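Section 4. Clearing the bed before you fold

I wrote this part of the Addale home guide after trying the whole routine in my own bedroom, so a few of the notes are just things I learned the hard way. You'll want the hamper open and the shelf labels from Section 3 already up.

1. Shut the door if you have a cat. Mine thinks a pile of clothes is a gift.

2. Leave the bottom sheet where it is and work right on top of it. Wrinkles are fine, you're going to smooth it in step 7 anyway.

3. Move pillows up to the wall and leave them there. Bags can wait at that end too, as long as you check inside them before you toss anything.

4. Look over what's left and decide what's big and what's small. Big things get folded first — they take up the most room and they hide socks.
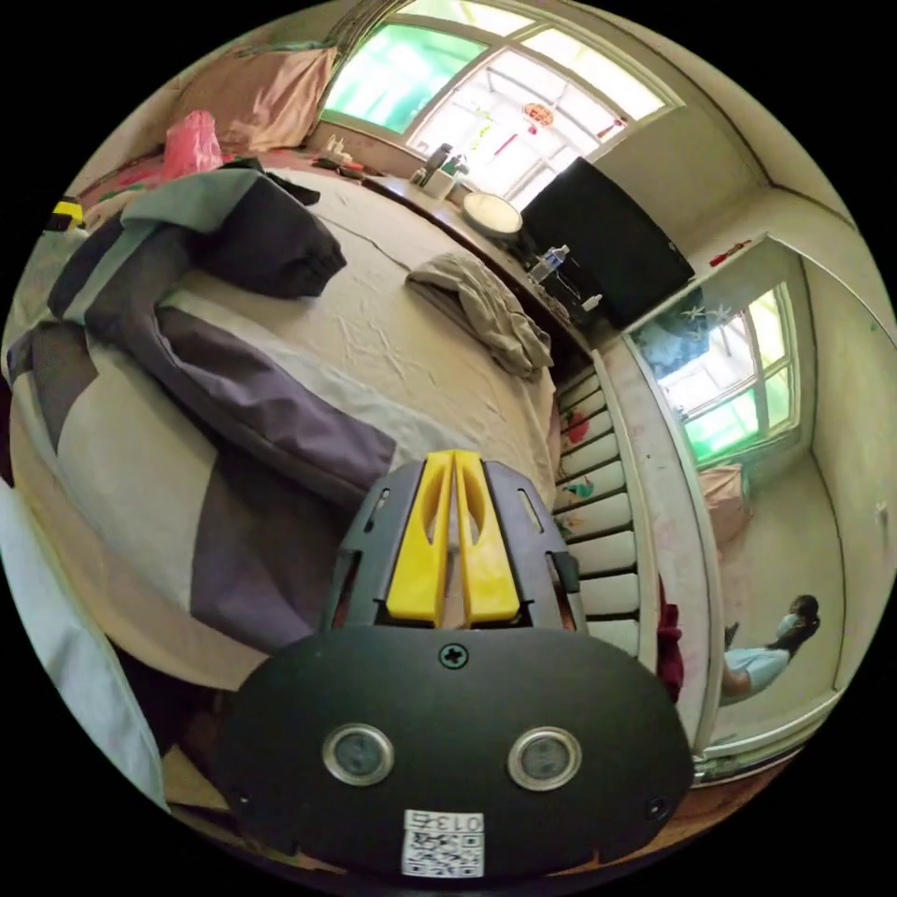

Fig. 4-1. Pillow and pink bag up by the wall, with the big striped piece and a smaller khaki-gray cloth still to do.

Note: Mahnaz Safavi, who tested the first draft for me, likes to start with the small stuff. That works too, but please don't switch halfway through or you'll end up with two half-done piles (I've done it, it's miserable).

5. Pick up one piece at a time, somewhere near the middle, and lift it clear of the bed. Let the loose edges hang for a second so you can find a corner or a hem.

6. Lay it down flat, fold it in half the long way, then in thirds. If it's a shirt, tuck the sleeves in first. Dark clothes go together along one side of the bed until you have shelf space for them.
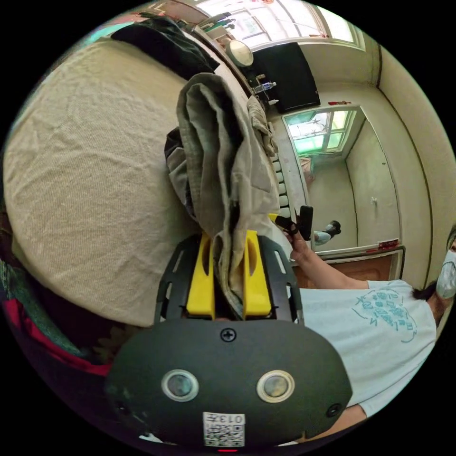

Fig. 4-2. Step 5, with the cloth gathered up off the bed and the dark clothes still in a heap.

Caution: Check pockets before you press anything flat. A pen in a pocket will ruin a light-colored sheet, and I'm speaking from a very blue January.

7. Carry the finished stacks to the shelf, then pull the sheet tight from the foot of the bed and put the pillows back.

If a stack keeps tipping over, it's too tall. Split it in two and go on to Section 5, drawers.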